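Speaker notes: Umberg open day, tableware handling cell
Talk 2 of the afternoon block. Slides by Theano Nikolaidis.

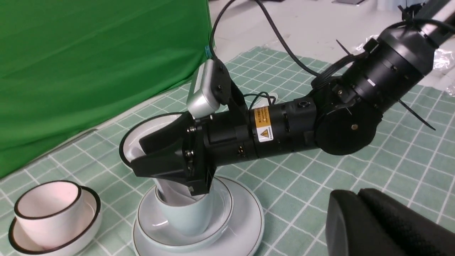

Slide 1. Bowl held on its side over the stacked cup, saucer and plate.

Leave the slide up while people sit down. Start when the doors close.

Opening. Say who we are: Tzavaras does the control software, Skolmont does the cell and the safety review. Date of the visit was 07/03/2020. Mention that Glykeria Triantafyllou ran the demonstration and will take the hardware questions at the end.

The task. Clear and stack mixed tableware from a table. Each piece has a different rim, weight and grip width. Point to the bowl: one finger inside, pressing on the inner wall. The tilt matters for the next part, so say the word "tilt" now.

Why tableware. Visitors asked this more than anything else. Short answer: the shapes are familiar, the parts are cheap to replace, and a bad grasp is easy to hear from the back row.

Camera. Mounted on top of the wrist, so it travels with the gripper. Good view of the rim on approach. Poor view once the piece is between the fingers and the stack. Do not go into calibration here. If asked, refer to the handout.

Numbers. Read them slowly.
Trial grasps logged before the visit: 1,200.
Of those, grasps on bowls: 322.
Bowl grasps that needed a second attempt: 71.
Pause. Someone will ask for the cup figures. We have not finished sorting them and should say so.

What went wrong on the day. One restart after the planner timed out. The group from Drultside was at the barrier and waited through it. Explain that the timeout was set too short for a stack with a cup on top, and that the setting has been changed.

Safety. Keep this to one minute. Barrier distance, stop button, one operator at the table side. Skip the standards list unless the Skolmont people are in the room.

Next steps. Repeat the trials in September with a second set of dishes. Same gripper, new finger pads. No promises on cycle time.

Questions. Repeat each one into the microphone before answering. Hand over to Glykeria for anything on cabling or the wrist mount.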